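Equipment requests FAQ — robot arms, hand grippers, benches, all the bits

Last touched in August. Covers the Hosley site and the Rolano annex. If your question isn't in here, ask on the requests board, don't email the finance inbox, they forward it to me anyway.

Who can put in a request?

Anyone with a project code. Students too, but your lead has to tick the box. No code, no request. We do check.

When do requests close?

End of August for the big round. Small stuff (under the card limit) any time, turned around in a week if the form's filled in right. It usually isn't. Read the next bit.

What goes on the form?

What you want, what task it's for, who's going to run it, where it plugs in. Quote attached as a PDF. Screenshots of a web cart don't count as a quote.

"General manipulation research" is not a task. "Picking a soft hat off a stand" is a task. So is folding, bagging, hanging. Objects that hold their shape need different fingers than cloth does, and if we don't know which one you're doing we can't tell if the gripper on your quote is the right one.

Do I need a full arm or just a hand-held gripper?

Depends. Collecting demonstrations only — hand-held first, nearly always. Cheaper, no mounting, no safety paperwork, you can start the day it lands. Running a trained policy — yes, you need arm time, but arm time isn't the same as owning an arm. There's a booking sheet for the shared one. Look at it before you write a quote request for your own.

Hat-and-stand work with the hand-held unit needs a clear tabletop and something to grab. Everything else is already in the room.

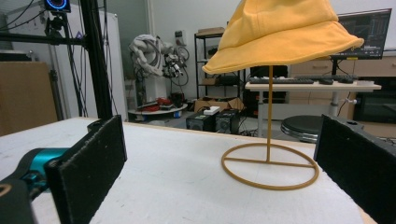

Dubey asked whether a team that starts out on hand-held units gets pushed to the back of the line when they want an arm later, as that was the worry in the annex. No, it goes the other way. Teams with data already in hand score higher on the arm request, there's a line for it on the form.

How many units should we ask for?

Two per team is the usual. One in use, one down. Things wear out and get dropped. If you want more than 2, write down who is holding the third one at 10 am on a normal working day. If you can't name them you don't need it.

What do we always forget to budget for?

Same list every year:

Finger pads. They wear. Get spares in the first order, shipping on a second order costs more than the pads do.
Cables. Longer than you think, plus ties and trunking.
Power strips.
A table that doesn't wobble.
Computer to record on, and disk. Lots of disk.
Stools.
Boxes and shelving for the boxes. Yes really, somebody has to put it somewhere.
The objects themselves. Hats, cloths, stands, cups, whatever. Buy doubles in the same color, shops discontinue things halfway thru a project and then your test set doesn't match.

Last round the forgotten items came to 342 dollars per team on average. Not huge but it came out of my contingency and there isn't one this year.

What do objects cost?

Cheap. Cap is 118 dollars per team per round for props. Keep receipts. Cloth items go on the prop line, not consumables — auditors care, don't ask me why.

Can we buy used?

Arms, yes, with a service record. Grippers, no. Computers, ask IT first, they have a pile.

Is soft material harder on the equipment?

Harder on the schedule mostly. Cloth takes more tries per usable recording, so plan more hours and more disk. Some tasks also want two grippers on one piece of fabric, one holding the top while the other closes lower down, and that means two sets of fingers, maybe two kinds of fingertip. Put both on the same request. Splitting them over two rounds is how you end up with half a setup till spring.

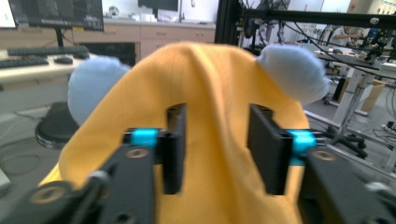
Page maintained by: Equipment Planning Coordinator, Peraren Robotics Group

Padded tips or flat plates?

Both if the budget stretches. Padded if you're holding fabric and don't want it marked. Flat plates for most other things, and they're easier to swap. Not the same part number, and the supplier will send the wrong one if you just write "fingers" on the order. Copy the number off the quote exactly.

How much floor space?

Hand-held: a table and room to walk round it. Fixed arm: ask for a site visit before you order, we measure. A frame for overhead cameras adds height and a lot of cabling, say so up front.

How long does delivery take?

Grippers and spares, weeks. Arms, months. Frames and extrusion are quick but somebody has to build them, and that's you.

Who pays for repairs?

First year, warranty, if you registered it. Register it. After that, your project code up to 130 dollars per repair, anything over comes to me. Tell me before you send it off, not after. I can't back-date.

My request got turned down, now what?

Read the note. Nine times out of ten it's the quote or the task line. Fix it, resubmit same round, no penalty. If the note says "share with Rolano" then go talk to Rolano, they have the kit and the hours free.

Can I change the order after approval?

Same price or less, same category — yes, just tell us. Anything else is a new form.

Where's the form?

Requests board, pinned post, second link. The first link is the old form, ignore it, will take it down when I get a minute.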